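About Zerkach Motorcycles

Old bikes, new bikes, and the people who can't leave either alone
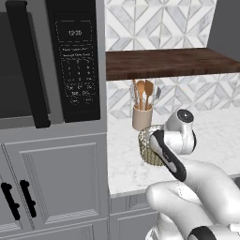
Microwave, 12:20

Hi, I'm Areti Economou, and I run Zerkach with my friend Leandro Vergara. We fix, restore and sell motorcycles, mostly singles and twins from the sixties and seventies -- though if you roll in on something newer we'll happily take a look at it!

I started out rebuilding carburetors on my parents' porch. Leandro was racing a 400 at club level and kept breaking it, I kept putting it back together, and after a couple of seasons we figured we might as well rent a shop. There are 4 of us now. Vy Trương does all our wiring (she will redo your charging system properly or not at all) and Amber Brouwer handles paint, tanks and seats. Her pinstripes are done by hand and I still can't watch her do them without holding my breath.

A full restoration usually takes us a winter, sometimes two if the crankcase has been welded by somebody's uncle. Every engine we rebuild gets 1,000 miles and then comes back in for an oil change, a valve check and a retorque, all included in the price.

We keep 3 loaner bikes, so ask when you book. The Saturday-style ride-outs start up again in April, leaving the shop at 9 a.m., any make welcome, and scooters too.

Call first if you're bringing a trailer -- the alley is tight.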